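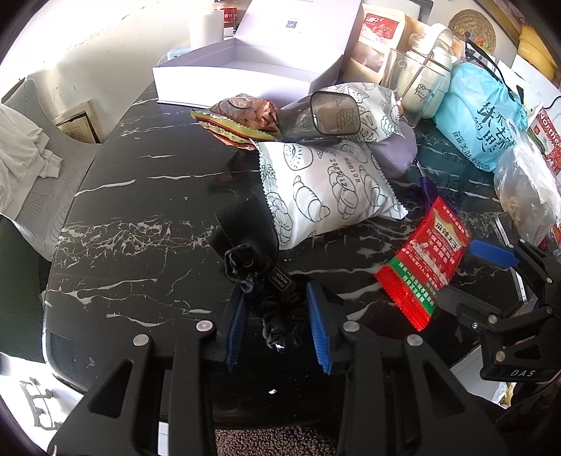
**Gripper work at Hudbridge: what changes in June**

The first picking arm goes on the returns line at Hudbridge in June. Several people have asked what it means for their shifts, so we are putting the answers in one place.

The arm will handle small mixed items: snack packets, pouches, hair accessories, jars and the like. These are sorted by hand now, and they are the slowest part of returns. Boxes and anything heavy stay with the current crew and the lift table. Nothing changes at Kerndale before the end of the year.

Before the arm can do the job, it needs to learn from people who know how to pick things up. That is what the hand-held grippers are for. You hold the tool, close the jaws on an item, move it, and let go. The Plelia software records each pick. So far the group has recorded over 3,000 picks. Soft packets are the hardest, especially when they lie across each other, and so are straps and cords that run under something else. If you drop an item, leave the recording in and pick it up again. The dropped ones are useful too.

Mayu Kobori runs the recording sessions. She worked on the returns line before moving to the project and has asked us to pass on a few points:

- Sessions are 50 minutes, followed by a 10 minute break. Please take the break. The tool is light, but your wrist will notice it.
- Change hands if you can.
- Don't tidy the table first. Items should lie the way they come out of the tote.
- Wipe the rubber pads at the end of a session and put the tools back on the charging shelf.

Time spent recording is paid at your normal rate and counts toward your hours. It is not used to measure your speed. The lead on your shift does not see individual pick times, and this is written into the agreement with Geerts, who are supplying the arm.

On jobs: no positions on the returns line are being cut when the arm starts. Two people per shift will move from sorting to checking, which means looking at what the arm has set aside and deciding where it goes. Training for the checking job takes three days and comes with the higher grade. If more people apply than there are places, length of service decides. Anyone who would rather stay on hand sorting can do so, as there will still be a manual table for damaged and leaking goods.

We do not know yet what happens with the evening shift after the first year. It will be discussed when there are figures from the line to look at.

There are 20 places in the next round of recording sessions. Sign up on the sheet by the time clock or speak to Mayu. No experience with the tool is needed.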